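Fokport library opens floor work area in Room 20

The Fokport public library opened a floor-level work area on its lower level Mon 26 January, replacing the row of tables that had stood in Room 20.
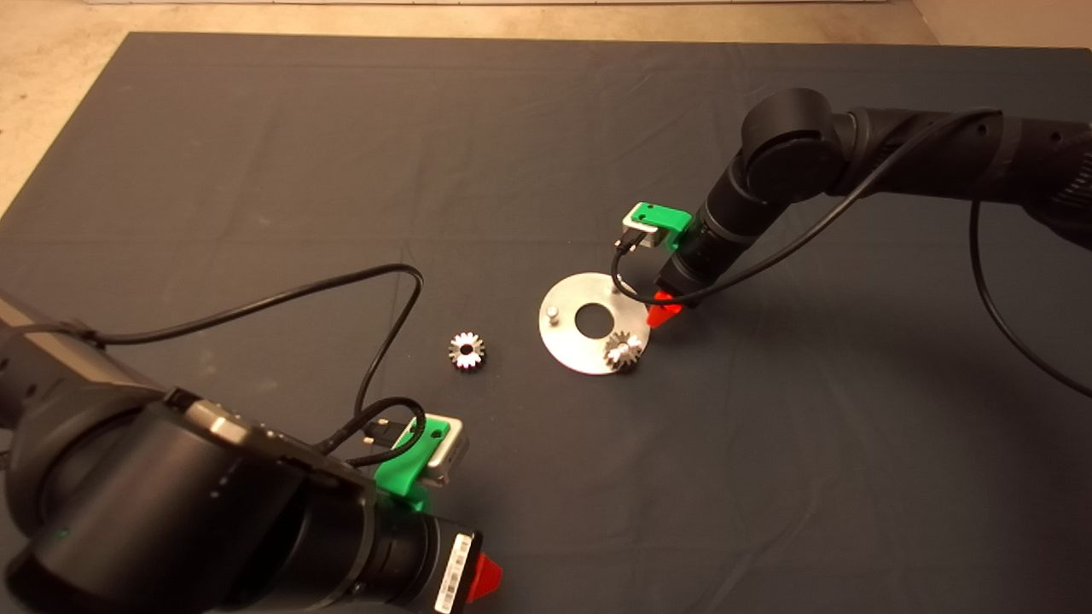

The room measures 361 square feet. Its pale beige floor stays as it was, and dark gray fabric mats are laid over it for sorting, folding and assembly jobs that need more space than a tabletop allows. The mats are not fixed down. Users are asked to pull them flat before starting, as folds in the fabric can tip small parts.

Gudrun Kristiansen, who manages the building, said the tables took up too much of the room and were rarely all in use.

"Most of the requests we had were for clear floor," Kristiansen said.

Sessions run 40 minutes and can be booked at the front desk. Shoes must be left at the door. Metal plates and other heavy items may be placed on the mats but may not be dragged across them.

Booking for February is open. Questions go to Joaquim Arruda at extension 1023.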